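Notes from the Zavelen lab visit 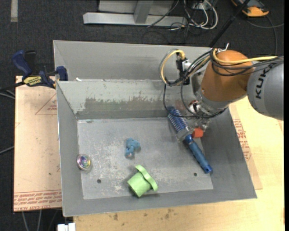
Page last changed: December, by Ebony Ellery

Typing these up on the train before I forget it all. Eight of us went from the Rutherford evening group. Meeting point was the wrong door, so ten minutes lost going round the building. If you go, use the side entrance by the bike racks. Parking is fine.

Shoaib Sethi met us, gave us badges, took us straight up. No slides, thank goodness. Coffee later. The room is smaller than I pictured from their website, carpeted, warm, noisy from a fan somewhere. Orange and gray KUKA arm over a metal bin. That is the station. Shoaib calls it bin one, even though there's a second bin right behind it, clamped to the first at the corner.

What they're after: examples. Lots and lots of examples of picking a thing up out of a bin, so the learning system can work out for itself where to close the fingers. Every try is one record. Camera view before, where the arm went, what the gripper did, camera view after, and a yes or no for whether the thing got held. They keep the no's. Afonso asked why you'd keep the failures and Shoaib said they'd be sunk without them, a system that has only seen good grabs has no idea what a bad one looks like.

Bin contents when we got there: a blue round hairbrush, a clear ball with a colored swirl inside, a little light-blue toy figure, a lime-green plastic thing lying on its side, a small red-orange block. The gripper was down at the brush, right where the bristles meet the handle. I'd have gone for the handle. Shoaib says people always say that, and that the system gets no hints about handles.

The clear ball is the one they like to argue about. See-through things are hard for the depth cameras, the reading goes straight through or comes back as garbage. Aroha Hapeta (runs the day shift) wants more clear objects in the mix. Someone upstairs wants fewer as they drag the numbers down. Did not get to the bottom of that one.

Numbers I wrote down: 591 tries logged the day before we came. 1120 is the best day so far. The object box holds 184 different things, nearly all from dollar stores and peoples' kitchen drawers. The set in the bin gets changed every 20 minutes by hand, that's the part with a person in it. Otherwise the arm picks, drops, picks again.

Dropping matters too, I hadn't thought about that. It lets go from a bit of a height on purpose so things land in a new spot and a new pose. You can tell that bin floor has had a hard life. Scuffs all over it, and the coating on the back wall is scraped down to dark patches. Aroha H. says they talked about swapping it out and decided not to, a system trained on a clean bin gets confused by a worn one.

Question time, from my notes, in no order:

- Does a person ever steer the arm? Yes, in the first weeks. Aroha Gilchrist did most of those runs with a hand controller. They mix those records in with the automatic ones but tag them seperately.
- Who decides yes or no? Finger width after closing, plus a check on the after picture. A person looks over a sample on Sunday, when the arm is off.
- Does it get bored of the easy ones? (Afonso.) Sort of. If an object gets picked nearly every time they pull it for a while.
- Could you do it all in simulation? They do some, with a package called Denosano. Good for rigid blocks, poor for bristles and anything squishy.
- Do the fingers wear out? Yep. Translucent grayish ones on at the moment. Spares in a drawer, a swap takes no time but then they log it, as the grip changes.

Cables. So many cables, yellow ones and black ones looped around the arm, more of them on the carpet. We were asked to stay behind the tape and mostly did. Shoaib said a cable snag costs them more hours than any software bug, and they now start each shift by running the wrist through its full turn and watching what pulls.

Then upstairs for the coffee and a short bit on Saninus, their labeling tool. You scroll through tries like a contact sheet and mark the odd ones. We each got to do a few minutes of it. Harder than it sounds, I got two wrong, both where the object was held by a corner and already slipping. They double-label those now.

Didn't get to see the second room, there was a customer in. Shoaib says ask again in spring, groups of ten max, and closed shoes, he had to turn someone away last time.

If anyone took better notes on the finger width check send them to me and I'll add them here. Also somebody left a gray scarf in the coffee room, Shoaib has it at the front desk.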